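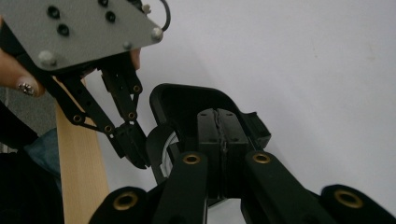

Black gripper arms closed around a black plastic object.

How does an online store choose what to show you first?

When you walk into a toy store, you can see the shelves. An online store has no shelves. It has a search box and a very long list of things for sale, and only a few of them fit on your screen at one time.

Say you type "kite" into a store called Flukine. The store has some 700 kites. They can't all be at the top, so a computer program puts them in order. This is called ranking.

What does the program look at?

First it looks for your words. If a seller wrote "red diamond kite with long tail," the program can match it to "kite" or "red kite." If the seller only wrote "flying fun," the program may miss it.

Then it looks at what other shoppers did. Did people who saw this kite buy it? Did they send it back? Did they leave good reviews? A kite that many people buy and keep will often move up the list.

It may also check the price and how fast the kite can get to your house.
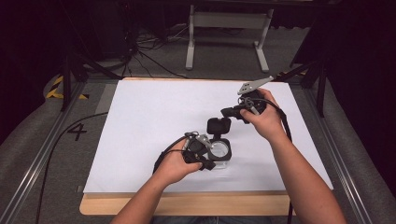
Sellers work hard on the words they use, which are called keywords. A good seller tries to think of what a shopper would type. That can be tricky when a thing doesn't have a name everyone knows. Look at the small square case held in the jaws of the gripper on the left. One shopper might type "clear camera case." Another might type "see-through box for camera" or "case with round window." A seller would want to use several of those words, as long as they are true.

What is a sponsored product?

Sometimes a seller pays the store to show a product near the top. This is an ad. You will usually see a small word next to it, such as "Sponsored" or "Ad."

Here is how it can work. Bovetti and Amrani are 2 kite makers from the town of Tratdale. Both want to be seen when someone types "kite." Bovetti offers the store 6 cents each time a shopper clicks on its ad. Amrani offers 2 cents. Bovetti's ad will probably go first, but many stores also check whether the ad fits the search. An ad for socks should not win a search for kites – even if the sock seller offers more money.

Words to know

Ranking: putting things in order.
Keyword: a word a shopper types, or a seller uses, to help find a product.
Review: what a shopper writes about something they bought.
Sponsored: paid for by a seller.

Try it

With a grown-up, search for a kite in an online store. Find one result marked as an ad and one that is not. Which words from your search can you find in each title?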